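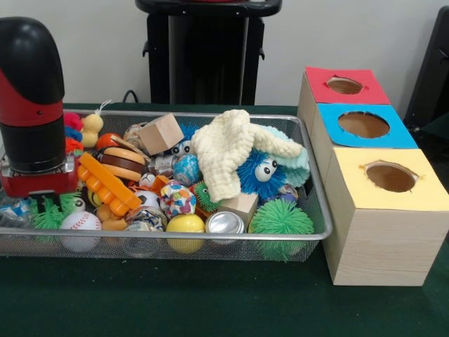
Saturday, sorting bench

Came in to finish the odds-and-ends tray and spent the first hour arguing with Mircea Preda over what counts as a ball. His position is that anything round is a ball. Mine is that once a thing has googly eyes it is a character and goes with the characters. Margareta Onu was appealed to by phone and said she was at the market.

Working rules as of noon, until somebody overrules them:

Balls: smooth, spiky and fuzzy together. The little soccer ball goes in, obviously. The multicolored patterned one goes in too.
Characters: duck, bee, anything that looks back at you. The blue spiky one with the eyes is a character. Mircea has asked for his objection to be written down, so it is written down.
Everything else: hamburger, wooden cube, the long orange piece with the studs, the silver thing.

The silver thing has now been "everything else" for three sorts running. Emanuel Dinu thinks it came with the Fladik order. I checked the Fladik packing list and it has 1,352 lines, so I stopped checking.

Boxes. The stack of three is staying. I wanted them side by side, Luminița Pop wanted them stacked so the bench has some room left, and she got in first. The round holes are fine for most of the small stuff. Colored paper on top still seems the right way to mark them, although we never agreed which color means what and the three of us each have a private system. TO DO: agree. Write it on the wall chart and not on the back of a Nestley invoice like last time.

Duck: string loop on the head catches on the mesh. Tried tucking it under, came straight back up. Leave the loop on, Margareta hangs it on the hook at open day in June and will notice.

Terry cloth: not part of the set. It keeps ending up in the tray and it hides things. Nearly threw out the bee last week shaking crumbs off it. Moving it to the sink, where I expect it to stay until Monday at best.

Time for a full sort, tray to boxes, one person, no debate: 7 minutes. With debate, see above.

Still open: wants a shallower tray. Emilian Ilie says Powell has one in the back room with a lower rim. Ask him before he lends it to somebody for seedlings.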